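Chapter 8: Spelling Notebooks in the First Two Grades

Last updated 19th January
Reading time: 8 minutes

Start with the notebook, then the word list. Most programs go the other way around, and by February half the class has a stapled packet with the cover gone. A notebook stays. Lined, soft cover, one per child, name on the front in marker.

What this chapter covers: picking the words, the weekly page, what to do with mistakes. Not covered - cursive, typing, spelling bees. Those come later or not at all.

A word on numbers first. The Pernero list has 700 words for grades one and two. The older Lytvynenko list has 1,912. Nobody teaches 1,912 words. Pick up to 20 a week if your group is strong, eight if not. Eight is plenty for most first graders, and it leaves room for words the kids bring in themselves.
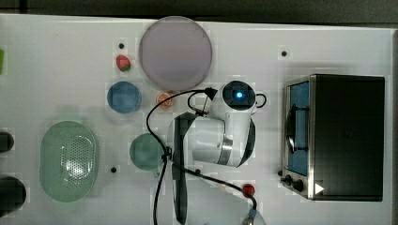
Fig. 8.1. Plate, bowl, strawberry, orange slice.

Words the kids bring in go on the back pages. Same rules as the list words: say it, tap it, write it, check it. Food words turn up early and most of them are awful to spell. Fine. Let them have "spaghetti" in October if they want it so badly. It doesn't go on the test.

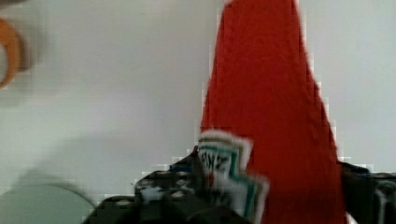 8.1 The Weekly Page

One page, folded down the middle. Left side, the word copied from the board. Right side, the word from memory, left side folded under. No peeking, though they will. Date at the top. Pencil only.

First day: copy and tap. Next day: sort by sound. Then memory, then a sentence with two of the words in it. Last day, partner check. Skip a day if there's an assembly, dont try to double up.

The Kosov classrooms tried loose cards in place of the fold and went back to the fold. Too many cards on the floor.
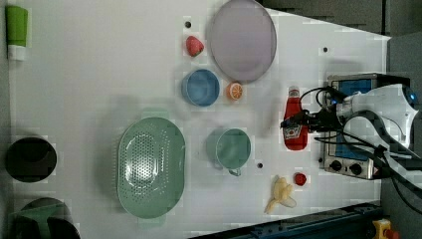

Olesia Onyshchenko objects to the fold too. Second graders can handle a covered column, she says, but her first graders spent more time creasing the paper than writing on it, so she draws the line for them and hands out an index card to hide the left side. Try it both ways. Keep whichever takes less talking. 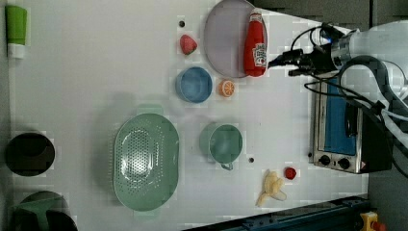

Mistakes get sorted before they get corrected. Three piles: missing sound, wrong letter for a right sound, everything else. The middle pile is the big one and teh most useful. Ask for one sentence about the ketchup bottle lying on the plate and you may get "kechup," "cechup," and "ketchip" at one table. The first two have every sound in place. "Ketchip" has a vowel to fix. So the first two writers need a lesson on tch and on k before e, and the third needs to say the word slowly a few times. Different lesson, same five minutes.

Mark one thing per page. Just one. Circle it, write the letters above, move on.

Before you read on: pull three notebooks (or three old papers) and sort the errors into the piles. Keep your tallies, you'll need them for 8.2.

Related chapters
Chapter 7: Tapping Out Sounds
Chapter 9: Word Walls That Get Used
Chapter 10: Sending Spelling Home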